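I chose packaging for my project because my gran in Usinwood never throws a wrapper away without reading it first, and I suppose it rubbed off on me. My question was a simple one: how much do people remember of what a packet tells them?

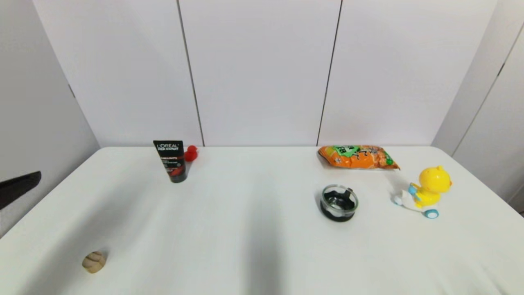
*Fig. 1. A black cosmetic tube and an orange snack bag on the white table.*

I handed out 230 questionnaires in Kevell over the first weeks of June, mostly outside the library, and I was touched by how many people stopped for a proper chat (one lady gave me her views on biscuit tins for the best part of a Friday lunch break!). Together the forms gave me 2,930 separate answers, a little short of the 3,000 I had hoped for, and typing them all in took far longer than I had planned.

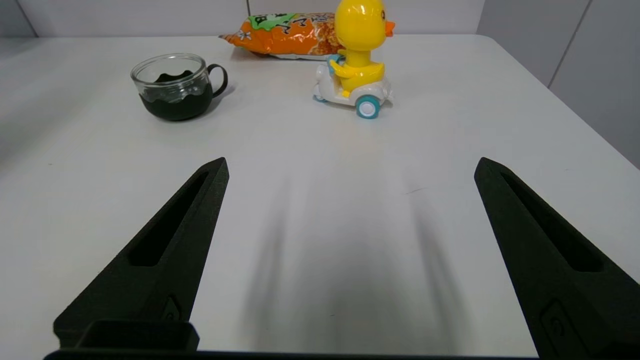

Colour came up again and again in the answers, much more than brand names or prices. People could tell me the shade of a crisp packet from their schooldays and then had no idea who made it. My tutor, Ximeng Cao, suggested asking how a plain background changes things, and a matt white tabletop against a pale grey wall seemed to me a fair idea of what plain means. I only managed to try that question on a handful of people, so it has gone in the appendix with the Mendes interviews.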